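Notes for Flalton talk: Leftovers, and Why We Lie About Them
08/02/2020, MacAulay Room, 80 chairs put out

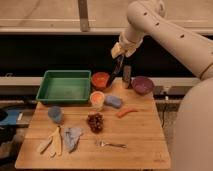 Start with the fridge question. Hands up if there is something in yours right now with foil over it and no date. Wait for the hands. Keep waiting, the back row is always slow to confess. Then say that my own foil has been in there since the last talk, and move on before anyone asks when the last talk was. Point at the orange bowl near the back of the table. Everyone owns a bowl like that, and it's where good rice goes to be forgotten. Ask who has one at home and what's in it.

Next, the guilt part. We keep food we won't eat so that we can throw it out later with a clear conscience. My grandmother in Simness called this "giving it a chance." Slow down here, it got a laugh in May.

Read the Eulalia Sosa letter, first page only. The second page is about her parking.

Then the diary. I wrote down everything I threw away for 2 months. Do NOT read the whole diary. Read the soup entries and the one that says "cheese, I think." Mention that it ran to 800 words on celery alone.

Practical bit, keep it short. Masking tape and a pen on the fridge door. One shelf for old things, at eye level. Soup on Thursdays, whether or not the household votes for it.

If Benvinda Louro is in the audience she will bring up freezing. Let her. She's right, and it fills four minutes.

Questions. Someone will ask about eggs. I don't know about eggs.

Thank Proltumley for the room and the sandwiches. Take some home.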